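Filming locations of Rallau: where is the ferry pier from episode 3?

luangrath_fan
Posts: 230
March 25, 2018

Hello everyone. I finished Rallau last night and I try to make a list of the filming places before my trip in October. Most of them I found already, but the ferry pier in episode 3 makes me crazy. It is the place where the older sister waits with the two suitcases and the ferry leaves without her.

The end credits thank the town of Clarkon, so I think the pier is there. But in the wide shot there is a hill with a radio tower behind the ticket office, and on the maps of Clarkon I cannot find any hill so close to the water. Does somebody know this place?

trideo_nights
Clarkon, for sure. I grew up one bus stop from there. The hill is behind the old fish market, it just looks closer because they used a long lens. The ticket office was painted green for the show and they painted it back after.

oldtapes
Sorry, I don't agree. Clarkon was only used for the school and the bakery. The pier is too long to be Clarkon. Go look at the part where she runs, she needs like a full minute to get to the end.

trideo_nights
She needs a full minute because they cut it from three angles and repeat the same boards. Look at the broken lamp, she runs past it twice.

luangrath_fan
Thank you both. I watched the scene again this morning, slowly, and trideo_nights is right about the lamp. It has the same bent neck both times. I did not notice it before because I was looking only at her face.
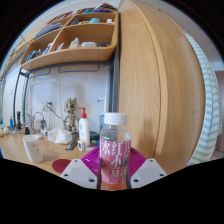 But I am still not sure about the hill. In episode 5, when the brother comes back by ferry, we see the same ticket office from the water, and there the tower stands on the left side. From the old fish market it should be on the right, if I understand the map correctly. Maybe I hold the map wrong, it is possible.

oldtapes
That's what I mean. Two different piers. The office in episode 5 has a round clock and the one in episode 3 doesn't.

mapleseat
Could the episode 5 shot be flipped? They did this in the bakery episode too. The writing over the door was backwards for a second and people here talked about it for weeks.

trideo_nights
The clock was a prop. My aunt still complains that they took it away again.

luangrath_fan
I checked for the flipped picture. The brother has his watch on the right arm on the ferry, and in all other scenes he wears it on the left. So I believe mapleseat has found it! Then the tower is on the correct side and everything fits with Clarkon.

oldtapes
Fine, I give you the watch. I still say the pier is too long.

mapleseat
If you go in October, check if the ferry runs. When I went it was only the small boat, and the ticket office was closed, but you can walk on the pier all day.

luangrath_fan
Good to know, thank you. I don't need the ferry, I only want to stand at the end where she puts down the suitcases. I will measure the pier with my steps and write the number here for oldtapes.

oldtapes
Count both ways please.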